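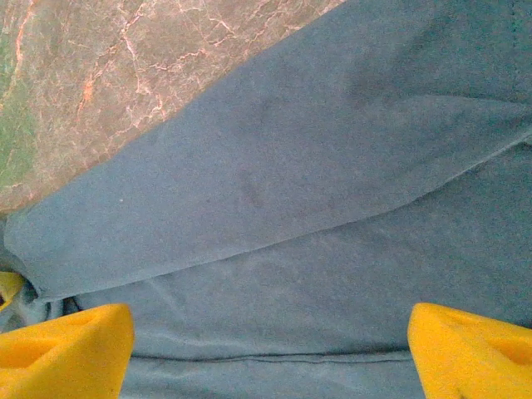

How do I fold a T-shirt so that it stays folded?

Smooth each layer before you make the next fold, and press the air out with the flat of your hand when you finish. A shirt folded over a wrinkle will keep the wrinkle and lose the fold.

Section 3: Folding for the Prolano drawer insert

By now you should have the insert built and sitting in its drawer, with one small screw left over. The screw is a spare. Put it in the bag with the instructions, where it can be lost properly.

The compartments are 168 mm deep from front to back. Everything in this section is aimed at producing a shirt that fits that measurement without being argued with. If you have the older Virkville insert, the method is the same but the compartments are shallower, and you should read the note on thick fabrics before you start complaining to us about thick fabrics.

Before you begin

You will need a flat surface larger than the shirt. A kitchen worktop is good, a table is good, and a bed is what everybody uses. Beds give under the hand, so the creases wander. If a bed is all you have, fold on top of a large tray or a closed suitcase.

Wipe the surface and let it dry. Jersey picks up crumbs with great enthusiasm, and whatever it picks up will be folded into the middle and presented to you again in March.

CAUTION: Do not fold anything that is still damp. "Nearly dry" is damp. Shirts stored damp in a closed drawer will smell of pond, and the felt lining of the insert will join in.

Folding a short-sleeved shirt

1. Lay the shirt face down with the collar pointing away from you. Pull the hem gently until the side seams lie straight. Side seams on a cheap shirt may never lie straight, having been sewn in a spiral. Do what you can and move on.

2. Smooth from the middle outwards with both palms. Go over the shoulders twice.

3. Take the right side at the shoulder and the hem, and fold it in towards the centre. The fold should run from a point halfway along the shoulder down to the hem.

4. Turn the sleeve back on itself so that it lies inside the edge you have just made. A sleeve left poking out will catch on the divider every time you open the drawer.

5. Repeat on the left. You should have a long strip with the collar at the far end. If one end is wider than the other, open the wider end and fold it again. It will not even itself out later.

6. Smooth the strip. Run the side of your hand down both long edges.

7. Bring the hem up towards the collar, stopping two fingers short of it. Stopping short matters more than it looks. With the hem right up at the neckline, the bundle is fattest at exactly the end you want thin.

8. Fold what you have into three, starting from the folded end, and stand it on its edge.

If it stands up, you have finished. If it leans, it can lean on its neighbours, like most of us. If it falls open, go back to step 6, which you skipped.

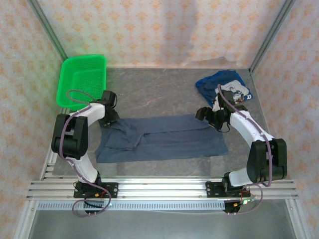
Fig. 3b. A folded garment in the middle of the worktop, with a crumpled cloth behind it at the right.

Note on working order. Keep the unfolded pile at the back of the surface and the one you are folding in front of you. It sounds too obvious to print. We printed it after Rostam Ghasemi, who wrote the first edition of this guide, timed himself with the pile on a chair behind him and lost most of a morning to turning round.

Note on thick fabrics. Sweatshirts, fleece and the heavier sort of jersey should be folded in half at step 8 instead of in three. The result is taller and less elegant, and will fit. Give them the back compartments, where the drawer is less likely to catch on them.

Note on long sleeves. After step 3, bring the sleeve straight down along the strip so that the cuff points to the hem. If the cuff reaches past the hem, turn it back up. Do not wrap the sleeves round the bundle to hold it shut. It looks clever in the drawer and leaves a band of creases across the chest.

Filling the compartments

9. Stand the shirts in the compartment with the smooth folded edge uppermost. The untidy side goes down, where it is between you and the drawer.

10. Fill from the back to the front. Push gently against the row with your palm as you go. When the row pushes back, stop.

11. Take one shirt out again. You should be able to do this with 2 fingers and without disturbing the others. If the whole row comes with it, the compartment is overfull and something has to go somewhere else. Most people discover at this point that they own shirts from events they did not attend.

CAUTION: Do not force the drawer shut on an overfull row. The dividers will bow, and a bowed divider does not go back. Replacements can be had from the Codthorpe depot (see Section 6), but they come in packs of 3 and you will be looking at the other two for years.

Troubleshooting

The shirt is too wide for the compartment.
The side folds in steps 3 and 5 were too shallow. Bring them closer to the centre. On a very large shirt they may overlap slightly, and no harm will come of it.

There is a hard crease down the front.
You folded it face up. Shake it out, turn it over and start at step 1. If the crease has been there for a season, wash the shirt at 30 or as its label says, and hang it up by the hem.

The folds look neat and the bundle still springs open.
There is air in it. Lay it down, press from the folded end towards the open end, and stand it up again. New shirts are worse for this than old ones.

Lint on dark shirts.
Brush it off before folding, with a dry clothes brush or a strip of sticky tape. Lint left between layers gets pressed in and becomes a feature of the garment.

Someone else in the house has put shirts in flat.
The insert has no setting for this. Show them step 9.

Using the Heydari divider clips

The clips are optional and are supplied in the lid of the box, under the card. They hold a divider upright when the row in front of it has been emptied, usually by a week of not doing the washing. Slide one clip onto the top of each divider until it clicks, with the short leg facing the front of the drawer. Fitted the other way round it will also click, and will then come off in your hand.

Socks are covered in Section 4. Fitted sheets are not covered.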